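Week 6 handout: Reading a house by its wiring
Local Building History, evening course, Flundham
Tutor: Carol Hollis

Last week we did brick and roofs, and a few of you asked how you date a house when the outside has been covered over or rebuilt. My favorite answer is the wiring! Electricity came into ordinary homes in fits and starts, one street and one room at a time, and people almost never pulled the old work out when they put the new work in. So you get layers, just like wallpaper.

Start with what was there before. Plenty of houses on the Firkstead side of town had gas lighting first, and when the electric company came through, the fitters often ran their wires right through the old gas pipes. If you see a ceiling light hanging from a stub of iron pipe, get excited. You are probably looking at two systems in one hole.

Next comes knob and tube. Single wires run through the open spaces of the house, held off the wood by white porcelain knobs and passed through the joists in porcelain tubes. The hot and the neutral travel separately, sometimes a foot or more apart. It was slow work and the splices were wrapped and soldered by hand, and a good one is a lovely thing. Attics are the best place to look. In the United States this was the usual method from the 1880s into the 1930s, with a long tail in country districts.

After that you will meet armored cable (a flexible metal jacket), then cloth-covered cable, then the plastic-jacketed kind still sold today. Grounded three-slot outlets became common in new houses in the 1960s. A two-slot outlet with one slot longer than the other sits somewhere in between - useful, but outlets get swapped all the time, so never date a house from an outlet alone.

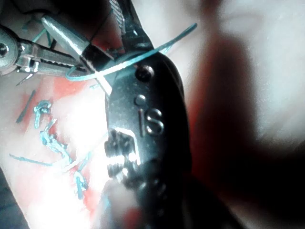
Switches are more fun. Push-button switches, two round buttons one above the other, often with a bit of mother-of-pearl in the top one, were standard before the toggle took over. Look at the height too. Early switches in the Bickerstaff houses are set high on the wall, and they creep down as the decades go by.

Now the paper side. Denise Clegg has very kindly let us use her copies of the Brulleck account book, which lists 837 hookups with the street, the name on the account and the number of lamps. It is wonderful stuff. Page 26 is the one to read first: you can watch a whole block sign up, house after house, except for the corner lot, where they held out for years. Compare it with the street map from Week 3.

A word on safety, and I mean it. We look, we don't touch. Old insulation gets brittle and a wire that looks dead may be live. No taking off cover plates, no poking around in panels, and stay on the boards in any attic.

For next time
Read Tracey Whitlock's chapter on streetcar suburbs, up to page 19.
Pick one room you know well and write down every clue to its electrical age, with your best guess at a decade for each. Disagreement between clues is good!
Amber Tunstall is collecting names for the March walk.

Updated 20/04/2018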